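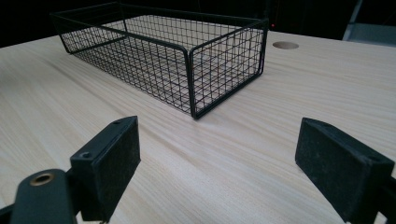 Sulemana Home Store, Accra, 30 December 2018

**Pendo wire basket, long, black**

The Pendo is an open-topped rectangular basket for tables, shelves and worktops. It is made from thin black wire set in a square grid, with thicker rods round the rim, at the corners and along the bottom. The floor is the same grid as the sides, so crumbs drop through and the surface underneath shows. The corners of the rim are rounded.

We have stocked the Pendo since the shop opened and it is still the basket we sell most of. People buy it for cups, napkins, fruit, post and keys. It comes ready to use, with nothing to put together.

**Details**

- Stock code: Pendo 204
- Colour: black only
- Weight: 261 g
- Lid: none
- Handles: none, lift by the rim
- Made for us by Vorkeo

**Using it for cups**

The low sides make it easy to reach in for a cup without tipping the one next to it. Stand cups upright if they are in daily use. If you are putting them in straight from the sink, lay a folded cloth under the basket, as the water will run through the floor on to the table. Tall glasses are better in the Olel, a deeper basket with a divider down the middle.
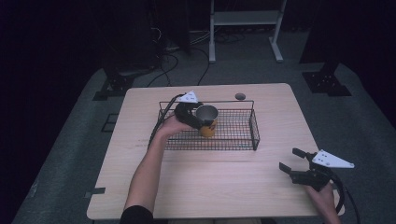

*Pendo basket with a yellow cup in the left half.*

The basket has no feet. The bottom rests directly on the table, and on a polished top you may want a thin mat or four felt pads. We sell the pads at the till in sheets of 50, and they can be trimmed with scissors to fit the rods. Stick them at the corners and leave them overnight before loading the basket.

Sunita Goel runs the tea counter at the back of the shop and keeps the mugs in a pair of these, one for clean and one for used. She lines the second with a tea towel and changes it at midday.

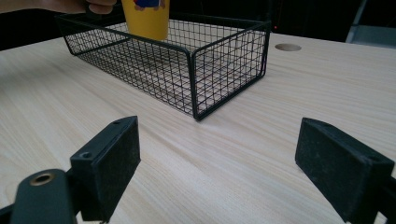 Printed mugs and cups will go in quite safely, but set them down gently if the print is a transfer. Wire can mark a soft print where it rubs. The same goes for painted enamel.

**Cleaning**

Wash by hand in warm water with a little washing-up liquid. A soft brush will get into the squares. Dry with a cloth and leave upside down for an hour. Please don't use scouring pads or bleach, and keep it out of the dishwasher.

**Ordering**

Single baskets can be collected from the shop on the day. For cafés and offices wanting a dozen or more, ask for Adwoa Mensah and quote order form 909. Allow a week for larger orders. Unused baskets can be returned within a month with the receipt.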